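Swapping a Desktop Processor on the Workbench: What I Do and What I Skip

Filed under: Workshop, Small Repairs

I put off my first processor swap for an entire winter. The old family desktop was crawling, I had a faster used chip in a drawer, and every time I walked past it I found something else to do (I regrouted the shower that year, that's how badly I didn't want to open that case). When I finally did it, the whole job took 40 minutes, and a good chunk of that was me hunting for a screwdriver. So these are my notes, mostly about handling the chip and getting the bench ready.

Before you buy or swap anything, look up the exact model of your motherboard and check the list of processors it supports. Two chips can look the same and fit completely different sockets. Some boards also want a firmware update first, and you have to do that while the old chip is still in there. Guess how I learned that one!

Setting up the bench

Shut down, switch off at the back, pull the power cord, then hold the power button in for a few seconds. Lay the case on its side so the board faces up at you like a tray. I've seen people work on a standing tower and I don't know how their nerves take it.

I keep a Prikitz parts tray at my bench, the plain kind with pockets, and every screw goes in there as it comes out. Before I had it I used a saucer, and the saucer got bumped. An old muffin tin is just as good if you don't feel like spending money. Side panel screws in one pocket, cooler screws in another, and don't mix them, they're never the same length.

No rugs, no fuzzy sweater, and touch bare metal on the case before you reach for anything with a circuit on it. I do own a wrist strap and I use it in December when the heat is on and the air is dry and I get zapped by every doorknob in the house.

Getting the old one out

Run the computer for a bit before you shut it down. The old thermal paste softens up and the cooler lets go a lot easier. Let it sit until it's comfortable to touch, undo the cooler a little at a time, going corner to corner, and give it a gentle twist. If you yank straight up, some chips will come right along with it, and that's a sound you won't forget.

Wipe the old paste off the cooler with rubbing alcohol and a coffee filter. Paper towels leave lint. Then open the lever, swing up the metal frame if your socket has one, and lift the chip by its edges. 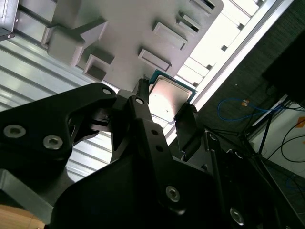
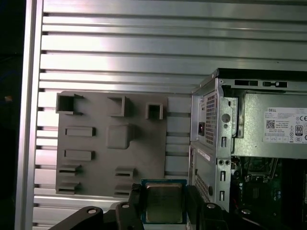
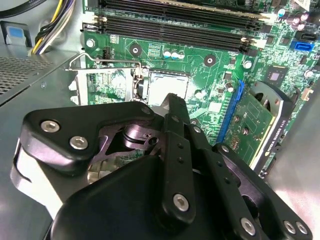

First and second: the processor held by its edges, silver side showing. Third: the motherboard, with the metal frame around the socket and the memory slots across the top.

Hold it by the sides and leave the underside alone. Depending on the make, the contacts down there are either tiny pins or flat gold pads, and neither one likes fingerprints. If the pins are in the socket instead, then it's the socket you have to baby. Never drop a cloth or a tool on it, and don't blow on it either (spit, sorry, but it happens).

Putting the new one in

Find the little marker on one corner of the chip and match it to the marker on the socket. Some have notches on the sides too. Then lower it straight down and let it settle under its own weight. If it isn't sitting flat, pick it up and look again. Do not push! The lever may take a surprising amount of force on some sockets, and that's fine, but the chip itself should take none at all.

For paste, I go with a blob the size of a small pea in the middle and let the cooler spread it. I've been working through the same tube of Pravard for ages. My first time I iced the thing like a cupcake and spent the evening with cotton swabs.

Cooler goes on corner to corner again, 2 or 3 turns per screw, then move across. Plug the cooler fan back in. I leave the side panel off for the first start so I can see that the fan spins.

If the screen stays black, power it all off again, unplug it, and reseat the memory before you panic. Bumping a stick while you're wrestling the cooler is really easy to do. After that I check the smaller power plug near the processor, which I've forgotten more than once.

The old chip goes into the plastic shell the new one came in, with a strip of masking tape that says what it is. Mine live in a Todau cookie tin on the top shelf, next to the spare fuses.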